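Call for participants: home tasting and table habits study, Nyitrai office

Geklow is a small research company. We ask ordinary people how they eat and drink at home, and we write reports for the makers of food and tableware. For our new study, which has the working name Mellow, we are looking for 300 adults who drink tea or coffee at home at least once a day. You do not need any experience and you do not need to know anything special about tea.

The study is paid for by Delon, a maker of cups and teapots. Delon will get the results of the whole group, but it will not get your name, your address or your diary.

Who can take part

You can apply if you are 18 or older, if you live within the Nyitrai delivery area and if you can read and write simple English. People who live alone are welcome, and also families and people who share an apartment. From one home we can accept two persons at most, and each of them must fill in a separate form.

Please do not apply if you or someone in your home works in market research, advertising, or the production or sale of tea, coffee or tableware. We are also sorry that we cannot accept people who took part in our February study on breakfast cereals. The results would be mixed, and our client has asked for new people only.

What you will do

The study takes four weeks. In the first week you keep a diary of every hot drink that you have at home. You write the hour, what you drank, from which cup, at which place in your home and if other persons were with you. One entry takes less than a minute when you are used to it. Please write it the same day, even if you are tired. An entry from memory is much weaker for us than a short one made at once.

In the second and third week you receive a package with six samples of loose tea and two cups. The samples have only numbers on them. You prepare each tea according to the card in the package, and after this you answer ten questions. It is allowed to dislike everything – we only ask you to say what it was that you disliked.

In the last week there is one group talk at our office, with eight people and one leader. It takes 90 minutes. We record the sound of the talk for our notes and we erase the recording after the report is finished.

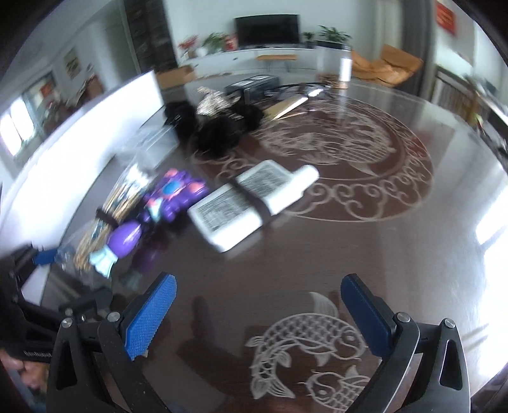

Can I take part if I drink my tea only with milk or sugar?

You can take part in the study with your usual habits, and in the diary you should write the milk and sugar as you really use them. Only the numbered samples must be tasted plain for the first three sips. After that you may add what you like, and there is a line on the form where you write it down.

Payment

You receive 360 zlotys when the whole study is complete. If you must stop after the tasting weeks because of illness or work, we pay for the part that you did. Travel to the group talk is paid separately against a ticket. You may keep the two cups.

We do not pay in advance, and we never ask a participant for money or for a bank card number. If somebody calls you in our name and asks for this, please hang up and inform us.

How we choose

For our last study we received 2,404 forms, so we cannot answer each person by letter. We expect roughly 600 suitable forms this time, and from these we draw the participants by lot inside each age group. If you are chosen, you will get a phone call. If you are not chosen, we can keep your form for the next study, but only if you mark this on the last page.

How to apply

Ask for the form by phone or at the front desk of the Nyitrai office. Fill in all four pages and sign the last one. A form without a signature cannot be used, also when everything else is correct. The form must arrive with us by 13/03/2005. Forms which come by mail after this day will be put aside, whatever the date on the stamp.

Please write on the form if you have an allergy to any plant, fruit or nut. Some of the samples contain dried fruit and flower petals. An allergy does not always mean that you are excluded – in some cases we can change the package.

Questions about the study are answered by Leokadia Wieczorek, study coordinator, in the mornings between nine and twelve. Please have your form in front of you when you call.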